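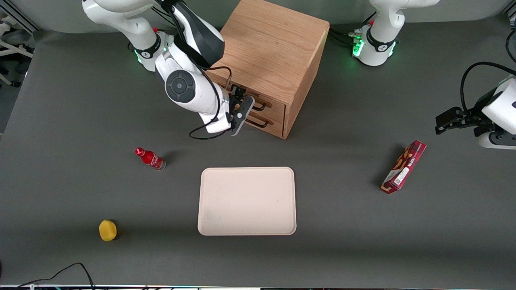 I've wanted a proper home for my seeds for years, and after one full winter with the Hindora seed storage kit I can say I've got one. I love this thing! It costs $71, which made me wince a little, and I'd pay it again tomorrow.

If you grow vegetables from seed you already know the problem. Packets come in every size, half of them have been torn open at the wrong end, and by March you own three bags of the same lettuce and can't find the one pepper you ordered specially. Mine were in a shoebox, then two shoeboxes, then a shoebox and a bread bag.

The kit comes with slim lidded cases, a stack of blank divider cards, a roll of labels and a set of little glassine envelopes for seed you've saved yourself. Hindora says it holds 380 packets. That's fair for flat ones like carrots and tomatoes, but beans and peas take up a silly amount of room and I moved mine into jars.

## The cases

They're clear, so you can read the top line of a packet without opening anything, and the lids close with a good firm snap (stiff at first, easier after a week). Each case is just tall enough for a standard packet standing up. The big catalog-style packets need the top folded over, and I got used to that faster than I expected. I do wish they made one deep case for the oversized stuff.

They also slide neatly into furniture you may already have. I keep the spring cases in a small oak cabinet with two drawers and dark bar handles, and the rest on the shelf in the mud room.

## The dividers

For me the dividers are the best part. The cards are thick, they're blank, and pencil rubs off cleanly, so you can sort however your brain works. I started out alphabetical and gave up in a couple of days. Sorting by sowing month is so much better! On a free Saturday I pull the card for the month and everything behind it is fair game. Anything I want to sow again later moves back to its next month, so succession sowing of radishes and cilantro more or less runs itself. Last year I forgot the second round of cilantro completely.

## What I'd change

- The labels. They curl at the corners in a cool room and the glue leaves a gummy patch when you peel them. I switched to masking tape.
- The envelopes are lovely but small. Fine for tomato and lettuce seed, hopeless for squash.
- No moisture packs in the box. I bought a bag from Drorov for a few dollars and put one in each case, and would suggest doing that on day one.

## Compared with the others

I borrowed a Givholm photo organizer before buying this, the kind a lot of gardeners use for seeds. It's cheaper and it does work, but the inner boxes are a touch narrow and you end up bending packets to get them in. I tried a zippered binder as well. Great for browsing on the couch, awful once your hands are dirty.

I did germination tests on my oldest tomato seed in October and plan to run the same test this fall on what's been in the kit, so I can't tell you yet whether the cases keep seed fresher. For finding things, sharing things and not buying a fourth bag of buttercrunch, I'm sold. My onions and leeks went in on time this year and the peppers are next, from the front of the very first case.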